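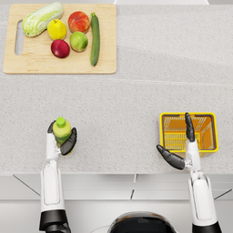
カテゴリ：見学・イベント ＞ ロボットハンド

当サイトでは、表示の改善とアクセス解析のためにCookieを使用しています。閲覧を続けると、Cookieの使用に同意したものとみなされます。［同意する］［設定を変更］

Paltthorpeのラボ公開日でハンドを触り倒してきた

行ってきました、Paltthorpeのラボ公開日！　2024年2月14日、平日の昼間に有給を取って、駅から82分バスに揺られて。途中から乗客が私ともう一人だけになり、降りる停留所も同じだったので、ああこの人もか、と思ったら案の定そうでした（帰りのバスでずっと指の関節の話をしました。楽しかったです）。

今回のお目当ては、Jirnerのグリッパーと多指ハンドの比較コーナー。カタログの数字はさんざん読んでいても、自分で操作して物をつかむ機会はなかなかありません。職場で使っているのは平行開閉の二本爪だけなので、指のあるハンドを動かせると聞いた時点でもう申し込みボタンを押していました。

受付で名札をもらい、奥の棟へ。Gautier棟と呼ばれている建物で、入ってすぐが実機の部屋、廊下を挟んだ反対側がシミュレーションの部屋です。一組の持ち時間が決まっているため、先に実機、そのあとシミュレーションという順に回りました。

■ 実機の部屋：二本爪と吸着

まずは二本爪。これは安心感がすごいです。開いて、寄せて、閉じる。それだけなのに、Jirnerの新しい爪は先端の樹脂が少し逃げるようになっていて、角のある箱をやや斜めからつかんでも、箱のほうが勝手に爪に沿ってくれます。案内役のMathis Renaudさんに「わざと下手につかんでみてください」と言われ、遠慮なく下手につかみました。落ちません。三回目で欲を出して箱の角を狙ったら、さすがに落ちました。

次が吸着カップ。平らな蓋や袋の面には抜群に速くて、位置決めが雑でもどうにかなります。ところが網目や溝のあるものはまるでだめで、吸う音だけが部屋に響きます。分かっていたことでも、自分の手で失敗するとよく覚えますね。うちの現場にある通い箱は側面が格子なので、吸着を入れるなら持つ場所から考え直しになりそうです。

操作は小さなコントローラーで、左のスティックが平面の移動、右のスティックが手首の回転。ボタンで開閉します。手首を回しながら下ろすのが最初は難しく、私は毎回行きすぎました。隣の高校生らしい方が二分ほどで慣れていたのを見て、ちょっと悔しかったです。

■ シミュレーションの部屋：キッチンで両手

この日いちばん長くいたのが、廊下の向かい側でした。

Vovleyという社内開発のシミュレーターで、キッチンのカウンターを前にした双腕ロボットを動かします。視点は真上から見下ろす形。腕は白と黒で、先についているのは指と親指のあるハンドです。まな板の上に白菜、レモン、桃、りんご、ズッキーニ。左手の側には緑のキャップのボトル、右手の側には黄色いかご。食材の並びがいちいち気が利いていて、小さくて丸いもの、細長いもの、葉がくしゃっと重なったものと、つかみ方を考えたくなるものばかりです。見た瞬間に「白菜はどうするんだ」と声が出ました。

体験の課題は自由で、好きなものをつかんで好きなところに置いてよいとのこと。私はまずボトルから始めました。親指を片側に、残りの指を反対側に回して下のほうを包む。止まった絵で見ると何でもない持ち方なのに、操作するとこれがなかなか決まりません。指を閉じる速さが親指とずれるとボトルが傾くし、腕を下げすぎると手首の根元のほうが先にカウンターに近づいてしまう。何度かやって、指を軽く曲げた形を先に作ってから横に寄せればいいのだと気づいてからは、急に楽になりました。

Capucine Texierさんがこの部屋の担当で、指の初期形状を選ぶメニューを教えてくれました。「包む」「つまむ」「引っかける」の三つが入っていて、選ぶと親指の向きまで切り替わります。この「引っかける」がかごにぴったりなんです！　縁に指先を越えさせて、そのまま内側へ曲げるだけ。二本爪でも縁は挟めますが、片側の縁だけ挟んで持ち上げると反対側が下がってしまいます。指が複数あると縁に沿って支えが並ぶので、傾きが小さい。図で説明されるより、一度やってみるほうがずっと早いです。

レモンは「つまむ」で三回目に成功。赤黒いりんごは、レモンと桃と青りんごがすぐそばに集まっているため、横から指を入れようとすると隣を押してしまいます。真上から下ろして親指を手前に回すのがよさそうでしたが、私は隣のりんごごと動かして終わりました。ズッキーニは縦に近い向きで置かれていて、こちらは手首をあまり回さずに済むぶん素直です。

で、白菜。持てませんでした。葉の側をつまもうとしてずれ、根元の側を包もうとして指が足りず、まな板の上でくるくる回る白菜を見守るだけの時間が過ぎました。両手で挟めばいいのでは、と思って左手のボトルを置いたところで持ち時間が終了。あと一分ほしかった……。

■ 数字のメモ

壁に張り出されていた、公開日までの練習データの集計を書き写してきました。同じキッチンで、同じ操作系を使って、ラボの皆さんが試した記録だそうです。

試行の合計：3,182回
うち多指ハンドでの試行：1,379回
操作した人：7人

残りは二本爪での試行とのこと。成功率も聞いたのですが、課題の難しさがハンドごとにそろっていないので単純には比べないでほしい、とTexierさん。こういうところをきちんと断ってくれる展示は信用できます。個人的には、1,379回も指で練習した人たちの白菜の持ち方をぜひ見せてもらいたかったです。

■ 二本爪と多指、触ってみての感想

自分用のまとめも兼ねて、感じたことを並べておきます。

・決まった形のものを繰り返し運ぶなら、やっぱり二本爪。速いし、失敗したときに何が悪かったかがすぐ分かる。
・多指ハンドは、つかむ前の形づくりが八割。閉じ始めてから直そうとするとだいたい手遅れ。
・かごの縁やボトルのように、人が手で持つ前提で作られた品は指が強い。
・真上からの視点は配置がよく見えるかわりに、高さが分かりにくい。影を頼りにするとよい（これは途中でRenaudさんが廊下を渡って教えに来てくれました）。
・両手を同時に動かすのは、私には早かった。片方を止めて、もう片方を動かす。それで十分おもしろい。

影の話はもう少し書いておきたいです。ボトルやハンドの影がカウンターに柔らかく落ちるので、手を下げていくと影と指先が近づいていくのが見えます。これを見ながらだと、かごの縁の高さで止めるのがずいぶんやりやすくなりました。画面の隅に高さの数値も出せるのですが、数値を読んでいると手元がお留守になります。カウンターの柄が細かい斑点なので、無地より位置の見当がつけやすいのもありがたかったです。

逆に困ったのは、自分の腕で手元が隠れること。真上から見ていると、ハンドの甲の下で親指がどこにあるのか分からなくなる瞬間があります。手首に別のカメラをつけた視点へ切り替える機能は開発中で、八月の公開日には間に合わせたいそうです。間に合ったらまた有給を取ります。

■ コントローラー比べ

部屋には入力機器が二種類ありました。実機の部屋と同じスティック式と、手袋型です。手袋型は順番待ちが長く、私は短い時間しか使えませんでしたが、指を曲げれば画面の指が曲がるという当たり前のことに、つい笑ってしまうくらい感動しました。ただ、腕のほうがすぐに疲れます。空中に手を浮かせたまま微調整するので、肩にきます。スティック式は指一本ずつの動きこそ出せないものの、手を離せばそこで止まってくれるのが助かる。長い作業ならこちらを選ぶと思います。

手袋型で「つまむ」をやると、自分の人差し指と親指はもう触れているのに、画面の中ではまだ隙間がある、ということがありました。手の大きさの補正を丁寧にやれば減るそうで、時間のある日ならそこから試したかったところです。

■ 行く人向けの覚え書き

バスは本数が少ないので、帰りの時刻を先に撮っておくのがおすすめ。Gautier棟の中は飲み物禁止、荷物は受付で預けられます。撮影は廊下のポスター以外なら大丈夫でした。手袋型を試したい人は、到着したらまずシミュレーションの部屋の順番表に名前を書いて、それから実機へ。私は逆をやって待ちました。

お土産にJirnerの爪先の樹脂サンプルをもらったので、いま机の上で消しゴムを挟んで遊んでいます。週末に3Dプリンターで取り付け部を作って、古い二本爪につけてみるつもりです。寸法が合えば次の記事はその話になります。

コメント（4件）

もち米
同じ日の午後の組にいました！　白菜、私の回では両手で挟んで少しだけ浮かせた人がいましたよ。左右の手を同じ高さにそろえるまでがとにかく長かったです。

kuroneji
吸着が格子に効かない話、うちもまさに通い箱で悩んでいます。底面に平らなところがあれば下から、という手もありますが、床置きだと無理なんですよね。樹脂の爪先の続報、待ってます。

旋盤のとなり
手袋型の補正は面倒でもやったほうがいいです。以前よそで似たものを使いましたが、補正の前と後で別物でした。ところで、りんごは上から行くとき手首を少し傾けると隣に当たりにくいと思います。

管理人
＞もち米さん　浮いたんですか！　見たかった……。
＞kuronejiさん　うちも床置きです。取り付け部はただいま印刷中で、一個目は穴の位置を間違えました。
＞旋盤のとなりさん　傾ける、なるほど。八月に試してきます。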